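Ticket 2163 — Bras droit : le tiroir s'ouvre en téléopération, pas en rejeu

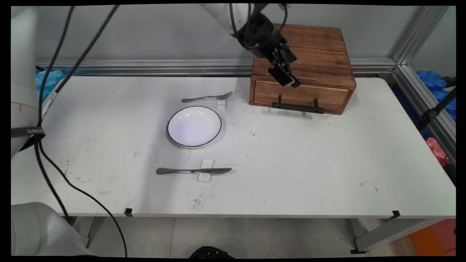 Ouvert par Josué Seixas | dim. 22 décembre | Poste : Stondine | Priorité : normale (d'après moi, haute)

Tâche : « mettre la table, ranger le couvert ». Assiette au milieu, fourchette et couteau sur leurs petits supports blancs, boîte en bois au fond à droite. Le bras droit doit saisir la poignée du tiroir, tirer, et laisser la suite à l'autre.

Symptôme : quand je guide le bras à distance, le tiroir s'ouvre. Quand le bras rejoue ma démonstration, il ferme la pince devant la poignée, recule avec beaucoup d'assurance et n'emporte rien. Il attend ensuite, très digne, que le bras gauche prenne le relais.

Déjà essayé :
— redémarrage du contrôleur Trudley (oui, avant qu'on me le demande)
— recalage de la boîte contre le bord arrière de la table
— rejeu à demi-vitesse : il rate pareil, mais on a le temps de souffrir

Commentaire, Lins (support) :
Bonjour Josué, pouvez-vous rejouer sans la boîte et relever l'écart en bout de pince ? Précisez aussi si la démo a été enregistrée avant ou après la mise à jour de Ferkport.

Réponse, J. Seixas :
Après. Écart de 5 mm vers l'avant, toujours dans le même sens. La poignée est une barre sombre montée sur deux plots, assez bas sur le tiroir ; avec 5 mm de trop peu, les doigts se referment dans le vide. À la main je corrige sans m'en rendre compte, et la correction n'est visiblement pas dans le fichier.

Commentaire, Lins (support) :
C'est cohérent. Ferkport enregistre par défaut la consigne du pupitre, et vos retouches fines passent par un décalage qui n'est pas écrit. Cochez « position mesurée » dans les options d'enregistrement, puis refaites deux démonstrations.

Réponse, J. Seixas :
Case trouvée, au fond du deuxième sous-menu. Deux démos refaites, deux rejeux, deux tiroirs ouverts. Le second un peu sec, le couteau a bougé sur son support, j'ouvrirai un ticket à part.

Mes démonstrations d'avant sont-elles récupérables ?

Commentaire, Lins (support) :
Non, le décalage n'y figure nulle part. L'option sera cochée par défaut dans la version de février.

Statut : résolu. Démos à refaire par le demandeur, qui a bien noté.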